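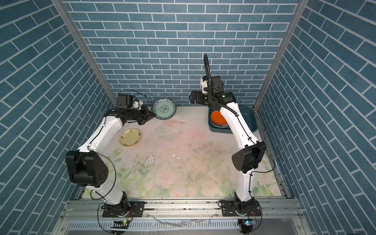 The Clumix rose mat in use, with the blue brick wall panels behind it.

Clumix Rose Garden table mat: review after 10 weeks

I bought this mat from the Milex shop in Abu Hammour in October. It cost 113 riyals, which put it in the middle of the range they had on the shelf. There was a plain grey one for less and a thicker one for a good deal more. I wanted something to go under plates while they are being sorted and stacked, and I wanted it to look reasonable next to blue walls.

The pattern
Pink flowers and green leaves on a pale background. The colours are softer than on the packet, where the pink is close to red. I prefer them as they are. Patterned plates still stand out well enough on top of it. A white one with a blue floral design looks good there, and a pale yellow one is a bit lost but not badly so.

Fitting
It comes rolled. Mine needed a night under some heavy books before the ends would stay down, and one corner took a second night. I trimmed a strip off the long side with kitchen scissors and the cut edge has not frayed. There are no instructions in the packet and you don't need any. The walls are covered in Clalel brick-pattern panels, which I already had, and the mat goes right up to them.

Using it with plates
Most of what goes on it is crockery in odd sizes, and that is a fair test of a mat. Small plates slide a little if you push them from the side. Large ones stay where they are put.

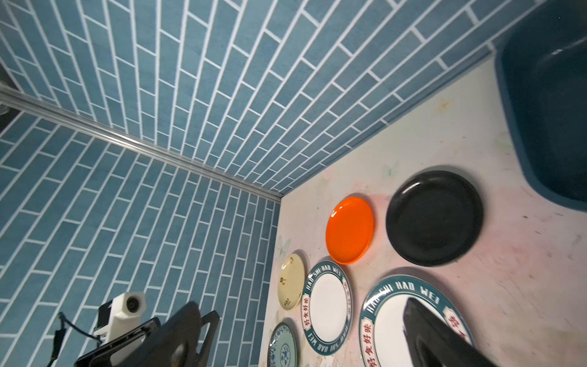 Noise was the thing I noticed most in the first week. Plates used to make a sharp clack on the bare table and now it is a dull tap. It won't save a plate that you drop from any height, and I have one chipped saucer to prove it. Glazed plates with a rough foot ring can leave faint marks if they are dragged. I have two of these marks, both short, and they only show in low light.

Colour is my main complaint. With a background this pale, dark crumbs and specks show up straight away, and so does anything white and powdery once it has been smeared across. If you want a mat that can go a few days between cleanings, buy the grey.
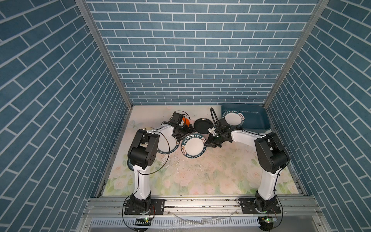 Cleaning
The packet says it will stand up to 1,000 wipes. I can't check that. A damp cloth and a drop of washing-up liquid deal with most things. Sweep the crumbs off first or you will just move them about. Dried white streaks need a second pass with clean water. The print has faded a little so far.

Verdict
Pleasant to look at, quiet under plates, more cleaning than I would like. I would buy it again at the same price, probably in a darker print. Milex also had a blue one but it was out of stock when I last went in.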